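The number Zawadi Swai kept coming back to was 318. That was how many boards Dallthorpe wanted every week starting in October, and the two people on the bench could finish 194 if neither of them got sick.

She had the quote from Setevix open on her laptop and a pencil behind her ear. Njoroge Rashidi sat across from her, eating crackers out of the sleeve.

"Two cells," he said. "That's the answer. Two cells and we're done."

"We have money for one."

"Then lease the second."

She wrote "lease?" in the margin of her pad and drew a box around it. The quote covered the arms, the mounts, installation and one visit a year. Grippers were on a separate page. So were spare fingers, which Setevix listed as a consumable, like paper towels.

"Did you budget for fingers?" she asked.

"I budgeted for arms. I figured they came with hands."

She got up and went out to the trial bench, and he followed her with the crackers.

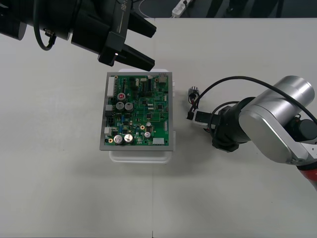

Embla Engström was on a stool by the bench with a clipboard on her knee. She had been running trials since eight in the morning and had filled most of a page.

"How is it?" Zawadi asked.

"Slow on the connectors. The rest I can live with."

"Slow like a person, or slower?"

"Slower than Aníbal. Faster than me." Embla turned the clipboard around. "If you're buying, ask them for a better tray. I'd take that over a second cell."

Njoroge stopped chewing. "A tray."

"Every board has to land in the same place. Otherwise I'm reteaching it after lunch."

Zawadi wrote that down too. A tray was a few hundred dollars from the shop at Madura. A second cell was over half of what she had for the year.

"One cell," she said. "Two good trays, a box of fingers, and Aníbal stays on the bench through winter."

"Does he know that?" Njoroge asked.

"I'll tell him at four."

She went back to her desk and changed the line for grippers, then the line for freight — they had forgotten freight — and sent the whole thing upstairs to Nyokabi Kariuki before she could talk herself into the lease.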